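From: Stuart Stockdale
To: Sosholm energy list
Date: Monday, June 22, 2026
Subject: Re: Re: Nudside heat network, fixed price offer

On Friday the list moderator wrote:
> Zaltitz have confirmed they will run the Nudside heat network
> on a fixed price through the first two winters. They expect to
> sign up 588 homes and say the average household will save 40
> percent against gas. Can we agree to back this at the next
> meeting? I don't see a downside.

I do, or at least I see a few blanks where a downside could be sitting.

Forty percent against which gas price? The leaflet doesn't say. If they took last November's tariff, fine, but then print it. If they took the worst month of the price spike, the saving is mostly gone before anyone turns a valve.

Then the 588 homes. When I asked at the drop-in, 67 had signed. The standing charge was worked out on the full number, and I could not get a straight answer on what happens to it if they only reach half. "We're confident on uptake" was the phrase. I've heard that phrase before.

The connection fee is $2000, waived for early signers, but clause nine lets them bill it back if you leave inside the term. I read that three times. The fixed price ends after two winters and the term doesn't – so you are stuck at whatever they charge in year three, or you pay to get out.

I'm not against district heat. My sister has it and likes it. But Sosholm has one supplier bidding, and a letter of support from us will be waved at the county as if we had checked the numbers. We haven't.

I'd hold off until they send the tariff formula in writing. If somebody has already seen it, please post it and I'll happily shut up.

Stuart

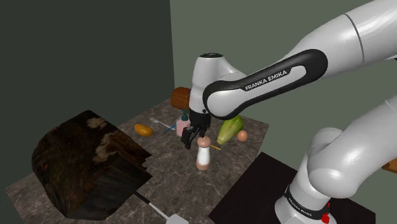

Franka Emika arm and a grinder, computer render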